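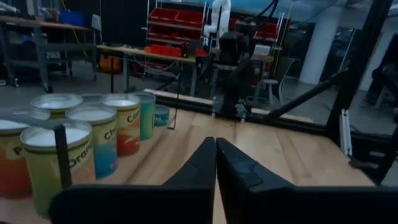

Cans at one of our two-arm stations.

Print this page | E-mail this page

Participants wanted: can a machine put the groceries away yet?

Skostley is looking for people to take part in a paid study of household and shop-floor chores done by robot arms. The chores are ordinary ones: sorting cans, filling a shelf, clearing a table. You will do each chore yourself first, then watch the arms try the same thing and score the result on a short form. We want to know where you would step in and take over.

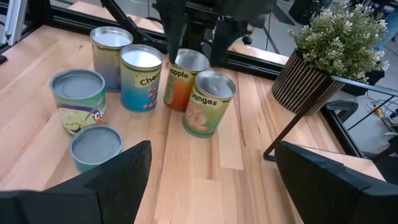 Sessions run in November and last two hours, starting at 10 in the morning. Each person comes to 7 sessions. We have 171 places. Pay is by the session, at the end of each visit.

You should be 18 or older, able to stand for half an hour at a time, and used to shopping or stocking shelves. Store clerks and stockroom workers are very welcome. No technical background is needed, and you may have doubts about the whole idea. So do several of us.

To apply, send your name, a phone number and a few lines on the chores you do most to Jacqueline Guérin, Soomro Project, Skostley, 169 Clandano Road. Travel costs are paid on top.

Print this page | E-mail this page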